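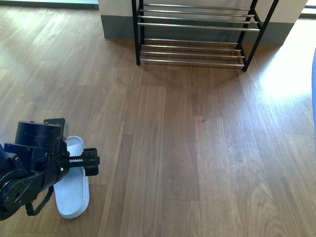 Page last changed: January, 9:40 pm

A thread about shoes at the door. I promised it to two people at work and then I forgot, so I write it now, in one evening, with tea.

I grew up in Remska, where you take off your shoes in every home. You do it before you say hello properly. If you walk on somebody's floor in your street shoes, the grandmother of the house will remember it until her funeral.

Then I moved to Pliramgate for my job at Postar, and on my first weekend I was invited to lunch. I took off my shoes in the hall. All the other guests had theirs on. I sat through the soup with my feet under the chair, and one sock had a hole.

The host was very kind. She asked if my shoes were hurting me.

After this I began to ask people what they do at home. I have a small notebook for it. My colleagues think it is a strange hobby, but everybody has an opinion and they give it immediately, even in the elevator.

The first thing I learned is that "shoes off" is many different rules with the same name. In Remska the shoes stay outside the apartment in summer and inside in winter. In my friend's village they stay outside always, under a little roof, also when it snows. You put your foot into an ice box every morning.

A man in our sorting department grew up in Colombo. In his parents' home the shoes were left at the front step, and you walked barefoot on the cool floor. He says he never owned house slippers before he came here. Now he has two pairs and he is proud of them.

Second thing: the guest slipper. This is a serious question where I come from. A good home has slippers for guests, and the guests must accept them. To refuse is a little bit rude. To accept them and then leave with them on your feet is a family story for 20 years. (My uncle. He noticed on the tram.)

My aunt keeps hers in a basket, all sizes mixed. You search for a pair, you find two left ones, you wear them. I have eaten many birthday cakes in two left slippers.

Some readers will ask about hygiene. I understand the question. In my family it was never discussed. I think we believed that a sock solves it.

These days I see more and more the plastic slide, the kind for the swimming pool. You can rinse it in the shower and it is dry in the morning. My mother says it is not a slipper, it is a thing for the beach. She wears felt ones with a hard edge and you can hear her coming from the balcony.

I have white slides by the door myself. I did not tell her yet.

Third thing: where do the shoes go? It sounds like nothing, but couples fight about it. I have written down in my notebook: a bench with a lid, a tray, a cabinet that tips open and hurts your fingers, a newspaper on the floor, and "just the floor."

My vote is for the open rack with rods. The air goes through and the sand falls down. The sand then lies under the rack, of course, and you must sweep there, but it is better than sand in a cabinet where it lives for years.

The best thing I read on this subject is a household book from 1887. It belonged to the grandfather of my neighbor, Jacobus Zwane, and he let me copy a few pages at his kitchen table. It has one full chapter about the hall. One hall!

The book says boots must never be placed directly by the stove, because the leather will crack, and that they should be filled with dry oats overnight. The oats take the moisture. In the morning you shake them out and you can use the same oats again. It does not say for how many nights.

I tried it. I used rice because I had no oats. It worked a little, and for a week I found rice in my socks.

Mr. Zwane fills his with newspaper and changes the paper before he goes to bed. This is also what my father did. You crumple it not too hard, and you push it all the way to the toes. I go with the newspaper.
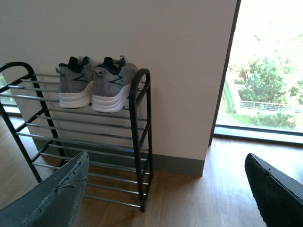 There is also the question of which direction they should point. In Remska you turn your shoes toward the door when you arrive, so that you can step in easily when you leave. A polite host does it for you while you are eating. I was surprised to learn that some people here find this unfriendly, as if the host wants you to go!

Somebody replied to me already that she does the opposite and puts the heels out, because she grabs them by the heel. I cannot argue with that. It is practical.

Now about the floor, because I think the floor decides more than the culture does. My grandparents had painted boards, and sand scratches the paint. They had to repaint every few years with their own hands. Naturally they were strict.

My cousin in the same town has tile everywhere and two dogs. She says please, come in, what can you possibly add.

And in Pliramgate it used to be mostly carpet in the old houses, so I expected very strict rules. It was not so. People walked on it in shoes and then they rented a machine in spring. I still do not understand this and I have asked many times.

A practical part, for those who want to change the rule at home. I did it with my roommate last winter and we are still friends.

Put a place to sit next to the door. A stool is enough. Many people do not refuse your rule, they simply cannot stand on one leg and untie a shoe, and they are embarrassed to say it. My neighbor told me this about himself.

Put the shoehorn where the hand finds it. A long one, so that nobody has to bend. Mine hangs on a nail.

Tell the guests before they come. "We take off shoes here, bring thick socks if you like." It takes one message. I wish the host of my first lunch had received such a message from me, in the other direction.

Make exceptions and do not talk about them. The plumber keeps his boots. The doctor keeps her shoes. An old man keeps his shoes. Afterwards you mop, and that is all.

And if you are having a big party, give up. I once tried it with 12 guests in a hall where you cannot open an umbrella. At midnight they were all looking for black shoes in the dark, and one pair went home to the wrong part of the city.

The owner got them back by mail. I work at Postar, so of course I was the one who had to send the package.

Some of you asked about the notebook. No, I will not publish it, my handwriting is bad and it is in two languages. But I want to hear how it is in your home. Especially: do the shoes of the family and the shoes of the guests stand together, or apart? In Remska apart, always. I don't know why and my mother does not know either.

Adding one more because of the replies. Yes, I have heard about the word "mudroom." It is a wonderful word. In my language we say something like "before-room" and it sounds like a place where you wait for the dentist.

Another reply says that his school had a rule of indoor shoes, with a cloth bag on a hook for each child, up to 800 bags in one long corridor. We had it also, but smaller. My bag had a duck on it – my mother sewed it so that I would find mine, and then three other mothers sewed a duck.

I am reading all the answers tomorrow after work. The tea is cold now. Please write the country or the town too, otherwise I cannot put it in the notebook.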